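Barkell Universal Lid, tempered glass

4 min read

We stock the Barkell because people kept asking for a lid to replace the one that broke, walked off, or never came with the pan. We are not in love with the whole idea of a universal lid. A lid made for one pot will nearly always sit better than a lid made for everybody's pots, and you should start by asking the maker of your pan whether they sell a spare. Many do. It may even cost less than ours.

If they don't, read on.

The Barkell is a round glass lid with a stainless steel rim and a screw-on knob. The rim is stepped on the underside, and the step is what lets it fit 3 pan sizes. The box says "perfect seal." It isn't one. On the largest size you get a decent fit that holds in most of the steam. On the middle size it's fine. On the smallest, the lid overhangs and will slide if you knock the handle, and water drips off the edge onto the stove. We'd call it a two-size lid that can manage a third.

The maker also says the glass is good for "up to 2000 uses." We have no idea how anyone would check that and we suggest you ignore it. Glass lids mostly die from being dropped, or from going under a cold tap straight off the burner. No number on a box changes either of those.

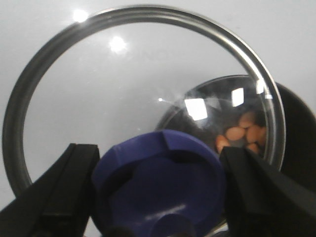 Driss Helmy wrote in to say we were being too hard on the small size. He cooks rice in a small Prastex saucepan with this lid on it most nights, and he says that if you turn the heat down as soon as it boils, the lid stays put and the rice comes out the same as it did with the old one. He did agree about the drips. He also wanted it on record that the knob worked loose by August and needed a turn with a screwdriver.

Fair enough on the rice. The knob we had heard about before. Check the screw when you unpack it and again after a few weeks, and don't crank it down hard, as there is only a thin washer between the screw head and the glass.

On ovens: the glass is rated for the oven, but the knob is plastic and we wouldn't trust it near a broiler. Stendico makes a steel knob, part 294, that fits the same hole. It gets hot, so you'll need a mitt.

On dishwashers: yes, though food collects where the rim meets the glass, and the machine won't always get it out. An old toothbrush does.

We also carry the Motaung flat lid, which is all metal and can't shatter. You can't see through it either, so you'll be lifting it to check on things. For stews we prefer it. For rice or anything that boils over, glass makes more sense.

Item no. 41. Knob, screw and washer included. Returns accepted if unused. Measure across the inside top edge of your pan before ordering, and don't go by the size stamped on the bottom.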